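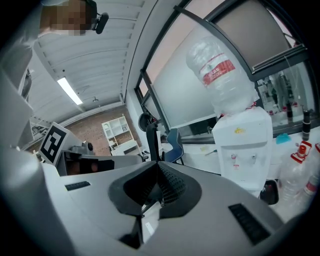
普里基亚计票争议(Prikia recount dispute),又称“方块票事件”,普里基亚自治议会选举后的一场政治纠纷。起因是港口城市斯蒂尔波特(Stillport)一个选区的机读选票。争的是票上那个定位方块印歪了还算不算数。方块的样子不复杂,粗黑边的正方形,里头是白色块状图案,跟图中左侧灰色机构上装的那个黑白标记属同一类图形,斜着放、侧着放,机器照理都该认得出来。照理。普里基亚的扫描机在选举当晚退出了一批票,双方为这批票吵了两个多月。最终结果没有翻盘,但执政联盟散了,选举法改了两条,议长辞职。

名称
当地报纸最早叫“退票风波”,后来反对党嫌这词像在说戏票,改称“方块票”。官方文件一律写作“机读选票适格性争议”。没人这么叫。英语报道里两种叫法都有,本条目用较常见的一种。

背景
普里基亚自治议会实行单一选区加名单补席的混合制。长期由港口党与农区联盟轮流主政,中间隔着几个小党,谁组阁谁得去求他们。选前执政的是港口党领头的三党联盟,在议会里只多一席,日子不好过:渔港疏浚的预算拖了两次,公务员罢工一次,还有莫索蒂(Mosoti)的供水合同问题,后者一直没查清,见下文“相关事件”。

选举用的是新式选票。旧票手工数,慢,山区的票箱有时第二天下午才到,每次都有人说路上动了手脚。于是议会在前一届任期末通过决议,改用机读。设备和印刷打包给了沃利科公司(Wolico)。招标只有两家参加,另一家中途退出,原因不详。反对党当时投了赞成票,这一点后来被反复拿出来说。

新票四角各印一个定位方块,扫描机靠它判断票面朝向和裁切误差。选举条例第四章写明,“定位标记缺损以致无法辨识者,转人工审查”。问题就出在“无法辨识”四个字。谁无法辨识?机器还是人?条例没写。

选举当晚
投票在9月举行。天气不好,沿海几个站延长了投票时间。当晚前半段没什么异常,农区联盟在内陆领先,港口党在城里追上来,跟民调差不多。

接近午夜,斯蒂尔波特东区的计票站报告扫描机连续退票。站长按手册清洁了玻璃,重扫,还是退。再换一台备用机,退得少一些,但仍有。退出来的票摞在一起看,右下角的定位方块都偏向一侧,有的印到了折线上。站长于是把这批票封存,先公布机读部分的结果。

机读结果是农区联盟候选人领先。封存的票一共1,445张,比领先的差额多。也就是说这批票算不算、怎么算,直接决定东区这一席归谁,而这一席又决定谁有资格先组阁。消息传出去以后双方总部都宣布获胜,前后差不到一刻钟。

第一次复核
选举事务局第二天派人到场,决定先用机器复核。结果很难看。同一批票扫三遍,三遍的退票数都不一样。事务局没有公布三次的具体数字,只说“存在波动”。港口党要求全部转人工。农区联盟反对,理由是条例里的“缺损”指缺了、破了,印歪不是缺损,机器既然没读出来就应作废票处理。

港口党的反驳比较简单:选民没有印票,印歪不是选民的错。

这句话后来印在了传单上。

事务局内部意见也不一致。据会后流出的记录,主任倾向人工审查,法务科反对,认为没有先例,会被告。争了一整天,决定把问题交给选举法庭。交上去之前又发生了封存箱签名不全的事,箱子外面的封条应有四方签名,实际只有三方,缺的是一个小党的监票人,此人说自己当时去吃饭了。这件事对结果没有影响,但给了双方各自一条新的理由。

请愿与街头活动
退票消息公布后,东区居民自发联署,要求把票“一张一张摊开看”。联署大约有1,000个签名,交到议会大厅时收发室已经下班,第二天在次递交。随后有人在港务广场集会,举着画了黑方块的纸牌,方块故意画歪。这种歪方块后来成了这次争议的标志,印在T恤上、咖啡杯垫上,农区联盟的支持者则画正的。集会总体平和,有过一次推搡,无人受伤。

几个专写讽刺的博客在这期间流量大涨。最出名的一篇假托议长口吻,说他每天早上起床先用尺子量一遍自家窗户,歪的那扇不开。议长办公室发函要求撤稿,函件本身的抬头印歪了,被截图转发。真假有争议,议长办公室未回应。

选举法庭审理
法庭收案后指定技术鉴定人拉文德·麦克劳德(Ravinder MacLeod)出具报告。报告56页,主要结论有这么几点:偏移来自印刷批次,和投票、运输无关;选民的选择标记本身清晰;扫描软件对偏移的容许范围比合同写的窄。沃利科公司不同意最后一点,称容许范围是按事务局批准的样票设定的。事务局说批准的样票没有问题。样票找不到了。

庭审开了四次。农区联盟的律师主张严格解释条例,认为一旦放开,以后每次选举都会有人拿印刷说事。港口党的律师请求当庭演示人工辨认,法庭准许,抽了若干张票由三名书记员各自独立判读,三人结果一致。旁听席有人鼓掌,被请出去了。

裁定书认定“无法辨识”应以人的辨识为准,封存票全部转人工审查,限期完成。法庭没有讨论合同责任,说那是民事庭的事。

人工审查及结果
审查在斯蒂尔波特市政厅地下一层进行,原定两天,做了三天。每张票由两党各一名代表和一名事务局人员同看,意见不一的另放。最后另放的有13张,由法官本人逐张裁定。

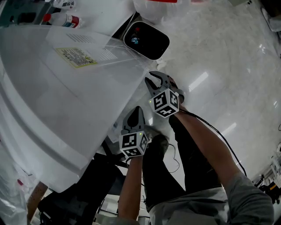
斯蒂尔波特,11月23日
本报讯 东区封存选票人工审查今日傍晚结束。农区联盟候选人保住席位,领先幅度比选举当晚缩小。港口党代表在结果确认书上签字,但附了保留意见。市政厅外聚集的人不多,下雨,宣布后不久便散去。事务局主任称程序“已经走完”,拒绝回答有关印刷合同的提问。农区联盟总部表示即日起开始组阁谈判。港口党方面未召开记者会,只发书面声明,称将继续追究印制环节的责任。

以上为当地晚报的报道全文,是关于最终结果的最早公开来源,后来各方引用的多是这一则。英文通讯社的稿子晚了几个小时,内容基本照搬,把“东区”误写成“东岸”,至今没更正。

后续
组阁没有想像的顺利。农区联盟拿到优先权,但两个小党都要供水部门,谈崩一次。原执政联盟在审查结束后三天正式解散,港口党和最大的伙伴互相指责,前者说后者在庭审期间私下接触对手,后者没有否认,只说“谁都在接触”。最后农区联盟与其中一个小党组成少数政府,另一个在预算案上给予支持,条件没公布。

议长辞职。辞职信讲的是健康原因。一般认为和机读决议有关,那份决议是他主持通过的,招标文件上也有他办公室的章。

选举条例作了两处修改。一是“无法辨识”后面加上“经人工确认”;二是样票必须由法庭和事务局各存一份,封存到下一届。有议员提议恢复全手工计票,表决没过。扫描机仍在用,换了软件,供应方不变,这点批评很多。

合同纠纷由民事庭审理,先后换过两任法官,双方后来和解,金额保密。事务局法务科长调离。

相关事件
莫索蒂供水合同案。与本争议没有直接关系,但时间重合,涉及同一位议长,媒体常放在一起讲。莫索蒂是山区小镇,供水管网改造的承包方更换过一次,更换程序受到质疑。审计报告写了三稿,公布的是第二稿。部分评论认为供水案对港口党选情的影响大于方块票,尤其在山区。也有人不同意,说山区本来就不投港口党。缺乏可靠的选后调查,无从判断。

评价
法律界多数支持裁定,认为以人的辨识为准合乎条例本意。少数意见担心“人的辨识”标准太宽,另放的那批票法官怎么裁的,理由没有逐张公布,只给了总数,学者要过一次,没要到。

政治上谁得利说法不一。农区联盟赢了席位,但少数政府处处受制;港口党输了选举,靠“印歪不是选民的错”这句口号在随后的市政选举中拿回斯蒂尔波特。选民这边,市政选举投票率有所上升,港口几个区尤为明显。

歪方块图案现在仍能在港务广场的墙上看到,市政府刷过几次,又有人画上去。

参见
普里基亚自治议会
斯蒂尔波特市政选举
机读选票
莫索蒂供水合同案

本条目部分段落缺少来源,“庭审”一节待补充。招标部分的说法有编者提出异议,见讨论页。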